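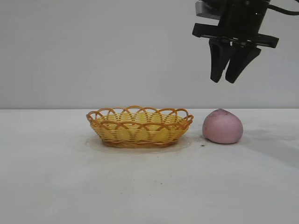 Vol. 40, No. 2

**Clorkia District Party Association — Minutes, November**

The meeting was called to order at 7:05 p.m., Ezekiel Ostrowski presiding. The minutes of the prior meeting were approved as read.

**Leadership vote.** The membership secretary reported 2,572 members eligible to vote. Ballots will be mailed from the Skeron office. Members who joined after the cutoff may attend the convention but may not vote.

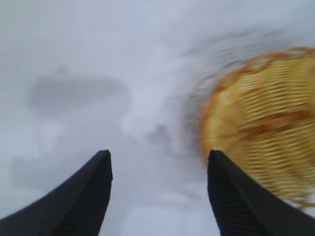
A motion to raise the candidate entry fee from $200 to $1,000 was moved and seconded. Delegates from Vundik spoke against it, citing the cost to first-time candidates. The motion failed on a show of hands.

**Debate.** The second candidates' debate will be held at Fukuda Hall — doors open at 6 p.m. Questions must be submitted in writing.

Adjourned at 8:50 p.m.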